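From: Yaqin Qiu
To: acoustics-list
Date: 7th January
Subject: Re: Reverberation in small meeting rooms

> We have a meeting room with one carpeted floor, three painted
> walls and a glazed partition. People at the far end of a call
> complain that we sound as if we are in a bathroom. The supplier
> (Terar) has quoted for 46 wall panels. Is that a sensible amount,
> and would ceiling tiles do the same job? The room is used for
> speech only.

The number of panels means very little without the room volume and the absorption data for the panel. Please ask Terar for the test report, with figures in each octave band from 125 Hz up to 4 kHz. A single averaged rating will not do, as it hides poor results at the low end.

Some general points, in the order I would deal with them.

1. Measure first

Burst a balloon or use a starter clapper, record it at two or three positions, and work out the decay in each band. The free version of Arkevex will do this from a WAV file. Use the 20 dB decay and extrapolate, because background noise in an office will spoil the bottom of the curve. Switch the ventilation off if you are able to. Take the readings with the furniture left where it normally stands. 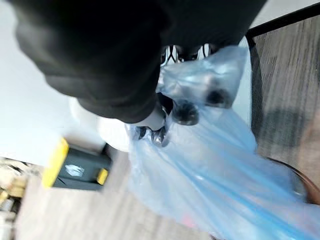 If the 500 Hz and 2000 Hz bands differ by more than a third, the treatment wants to be chosen by band. Carpet on a solid floor takes out the top and does almost nothing below 250 Hz, so a carpeted room with hard walls tends to sound dull and boomy at once. Thin panels make that worse.

2. Furniture

Upholstered chairs count for more than most people allow. We measured one of our small rooms at Aguiar before and after the soft seating went in, and the mid-band decay came down enough that we halved the panel order. Cushions add a little at high frequencies and can be ignored in the sums.

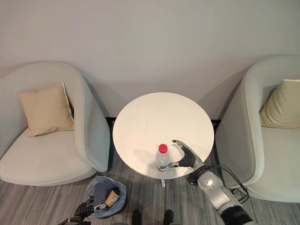 3. Parallel walls

Flutter echo between two bare facing walls will not show up clearly in the decay figure. Stand between them and clap. If you hear a buzz, treat one wall of the pair at seated head height. Covering both is a waste of money.

4. Ceiling or walls

A ceiling at 2420 mm is low enough that tiles will work well for level, but they leave the flutter alone. I would split the area between the two. Leave an air gap behind the wall panels - 50 mm is worth having - as it extends their useful range downwards at no cost.

The Trokitz spreadsheet posted to this list in June handles the mixed case. Note that the air absorption term in it is wrong above 4 kHz, though for speech you can leave it.

If you post the dimensions and the glass area I will run it.

Yaqin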